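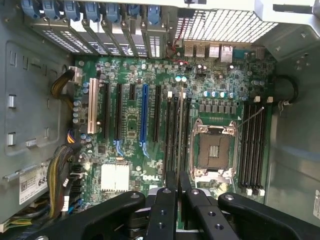
Wrist camera view over an open Dell tower, with the parallel jaw plates facing the motherboard.

Gripper Comparison Program: Frequently Asked Questions

Last revised September 1, 2018

What is the purpose of the program?

The Nitberg Automation Center compares end effectors for the disassembly and repair of desktop computers. Member organizations use the results when selecting equipment for their own lines. The Center does not sell grippers and does not certify them.

Which grippers are included in the current round?

Two parallel-jaw grippers are under comparison: the Lodora, with a stroke of 90 millimeters, and the Negash, with a stroke of 70 millimeters. Both are tested on the same arm and with the same Drostirov controller. Suction tools were reviewed in April and are covered in a separate report, available to members on request.

Why are computer towers used as the test object?

A tower case holds many kinds of parts in a small space. Memory slots, expansion slots, cable bundles and finned heatsinks all stand at different heights, and the walls of the case limit the angles from which a gripper can approach. A gripper that performs well on an open bench may have difficulty reaching a card beside a side panel. The Center considers this a fair test for equipment intended for repair work.

Which tasks does each gripper perform?

Each gripper is assigned the following tasks:

Release an expansion-slot latch
Remove and reseat a memory module
Grasp a cable connector by its housing
Open and close the retention lever of a processor socket
Lift a loose expansion card clear of the case

Each task is attempted 20 times with each gripper. An attempt ends when the part has been released at the target position or when 60 seconds have passed, whichever comes first.

Is the processor socket task carried out with a processor installed?

No. The socket remains empty for this task. Contact with the field inside the socket ends the attempt and is entered as a fault. Boards with a damaged socket may continue to be used for the latch and cable tasks.

Where is the camera mounted?

A small camera is mounted at the wrist and looks along the fingers toward the work. The Center also tried a fixed overhead camera. It gave a wider view, but the arm blocked it during most approaches to the memory slots. The overhead recordings are kept for reference and are not scored.

The gripper covers a large part of the wrist camera image. Does this affect the results?

It can. With the fingers in view, an operator is able to judge the gap between the jaws and the part, and most operators have asked that this be kept. The drawback is that parts directly behind the jaws may be hidden until the arm moves. The camera position is set once for each gripper and is not changed between tasks.

How is grip force set?

Force is set at the controller before each task and remains the same for all attempts at that task. The starting value is the lowest setting that holds the part without slipping during a short lift. Operators may not raise the force during an attempt.

May members supply their own fingertips?

Yes. Custom fingertips must fit the existing jaw plates and must not require any change to the gripper body. Please send a drawing with dimensions before shipping any parts. Results obtained with custom fingertips are listed separately from those obtained with the standard set.

Are the computers powered during testing?

No. All cases are disconnected from power before they are placed on the table, and no case is reconnected while the arm is enabled.

May members observe a session?

Members may attend by prior arrangement with the program office. Visitors must remain outside the marked area while the arm is enabled and must follow the directions of the operator at all times.

How are results reported?

The report gives the number of completed attempts, the time taken for each, and the faults entered. It does not provide a single overall score. Members have differing needs, and a gripper suited to removing cards may be a poor choice for handling connectors.

How may a member propose another gripper for testing?

Proposals should be sent to the program office in writing, with the maker's data sheet and the mounting pattern of the gripper. A unit must be available on loan for the full round. Proposals received after a round has begun are held for the next one.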